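# Creatine scoop does not match the serving count on the tub

**flatbench_log**

I switched to Ketach creatine monohydrate in December. The label gives net contents as 401 g and the number of servings as 100, with one level scoop per serving. By division that is almost exactly 4 g per scoop.

The tub was empty after 9 weeks at one scoop per day. That is well short of the 100 days it should have covered. I am the only person using it, and I have not spilled any amount worth mentioning.

I then bought a second tub of the same product and weighed a level scoop on a kitchen scale. The scale resolves to 1 g and the reading moves between 5 and 7 depending on how I fill the scoop. I do not know how much of that is the scale and how much is the powder.

My routine, in case it matters:

- scoop taken straight from the tub, leveled against the inside wall
- mixed into water, taken after training or with breakfast on rest days
- lid closed right away, tub kept in the kitchen

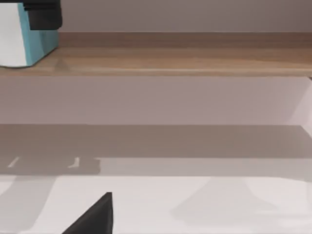 *Wooden counter, plain wall.*

What I want to know:

1. Is a scoop error of this size normal, or is the tub underfilled?
2. If I have been taking around 6 g per day, should I cut back for a while to compensate?
3. Would a micronized powder measure more consistently? The Platar version is sold as micronized, but the price per gram is higher.

I have no kidney problems and take no medication. Body weight is stable.

---

**slowtempo**

A scoop measures volume. The label states mass. The two agree only at the bulk density the manufacturer had in mind when the scoop was chosen, and creatine monohydrate does not hold one bulk density. It settles in transport. The powder at the bottom of a tub is usually packed tighter than the powder at the top, and leveling against the inside wall compresses it further, as the wall pushes back on the powder while you drag the scoop upward.

For your numbered points:

1. Normal. Scoops are often shared between several products made by the same packer, and a scoop that is a little too large for the powder is common. Your own figures already account for the missing days. 401 g over 9 weeks comes to a little over 6 g per day, which sits inside the range your scale gave you. There is no evidence of underfill here. To test for it, weigh an unopened tub, empty it into a clean container, and weigh the tub again with the scoop and any liner.

2. No. The usual maintenance range in the literature is 3 to 5 g per day, and a gram or so above that is not a problem for a healthy adult. Muscle stores have a ceiling and the surplus leaves in the urine, mostly as creatine. Go to the correct dose tomorrow and carry on. One point for later: if you have blood work done, tell the doctor that you take creatine. It can raise serum creatinine without any change in kidney function.

3. Not by much. Micronized powder has smaller particles, so it disperses better in cold water, but fine powder also traps air and then packs down when tapped. I would not pay extra for it on these grounds.

For the scale problem, do not weigh one scoop. Put a cup on the scale, tare it, add ten scoops filled the same way, and divide by ten. The rounding error is then spread over all of them. Many kitchen scales also fail to register small amounts added slowly, so add each scoop in one motion.

Fill method that repeats well for me: loosen the powder with a fork, overfill the scoop without pressing, then scrape the excess off with the back of a knife. Do not tap. Tapping alone can shift the result by a gram.

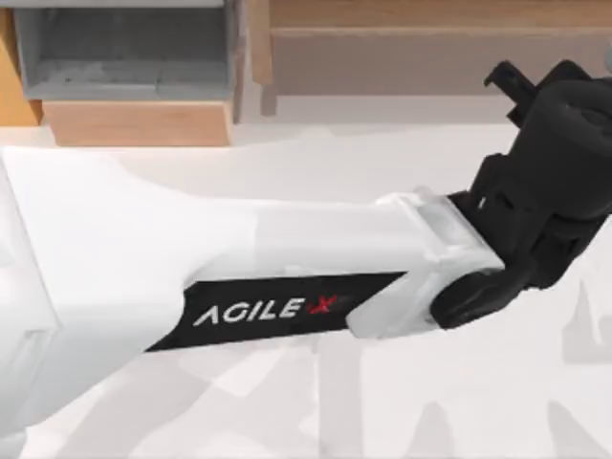

**ninth_rep**

The knife method works, but I'd skip the scoop entirely. A pocket scale with 0.01 g resolution costs less than a tub. I weigh out a week at a time into small screw-top containers – takes a few minutes and the count comes out right to the last day.

Also check whether your scoop is the original one. The Skarach whey I buy has a scoop inside that looks nearly the same as the creatine one and I mixed them up for a month.

---

**oats_and_iron**

just use a teaspoon. one level teaspoon is close to 4 g and you don't need more precision than that. I've had Naidoo brand and two others and never weighed any of them

---

**flatbench_log**

Did the ten-scoop test with the loosened powder and the knife. Total was 52 g, so 5.2 g per scoop. Leveled against the wall the total was 64 g. The scoop is the original one; I found it inside the sealed tub.

I will use the knife method and stop slightly below the rim – good enough for 4 g until I buy a better scale. I have not done the empty-tub test on this one because it was already open. I will do it on the next.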